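Chapter 6
Public Work Programs: From Application to First Day

Every public employment program begins with an announcement and ends with a payroll. Most of what can go wrong happens in the stretch between them, and that stretch is the subject of this chapter.

Consider the Lerkbridge Youth Placement Program, which we will follow for the next four sections. In its first year it offered 256 paid positions in schools, clinics and road offices. The announcement said that applicants would be "contacted shortly." Shortly lasted until September. By then a fair number of them had found other work, moved in with an aunt, or forgotten which password they had used.

The Lerkbridge office did several things right. It published the pay rate, it named the work sites, and it kept the form to two pages. It also asked for a fax number, a question no applicant under thirty knew how to read. The office received 980 forms and had one scanner, which took its lunch at the same time as the staff.

6.1 Selection and Placement

Economists like to treat selection and placement as a single step. Program offices know better. Selection decides who gets a job. Placement decides where that job is, and whether a bus goes there. In Lerkbridge, 169 of those selected were assigned to a site in their own district. The other 87 were assigned to sites described in the letter as "within reach," a phrase that deserves a chapter of its own and will not get one.

Two methods of placement are common. Under central matching, software pairs people with sites according to skill and address. Lerkbridge used a package called Rultus, which did this quickly and believed every address it was given. Under local choice, sites pick from a list. The Vundier district tried this and learned that every clinic wanted the same few bookkeepers.

6.2 The Waiting Period

A selected worker who has not yet started is in an odd position: employed on paper, unpaid in practice, and advised to keep checking the website.

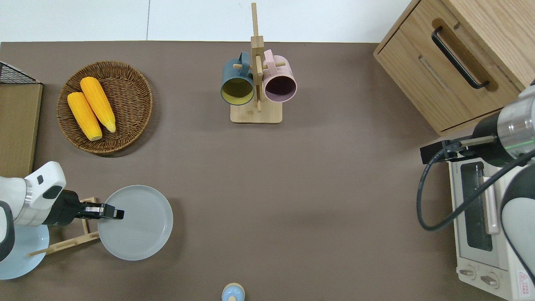 One reader of an earlier edition wrote from Annamalai to object that we had been too easy on the offices here. Waiting, the letter said, is a cost like any other, and the program simply sends the bill to the person least able to pay it. We have rewritten the section accordingly. A program that delays its start by 80 days has cut its wages, whatever the pay table says.

Key terms: selection, placement, central matching, local choice, start lag.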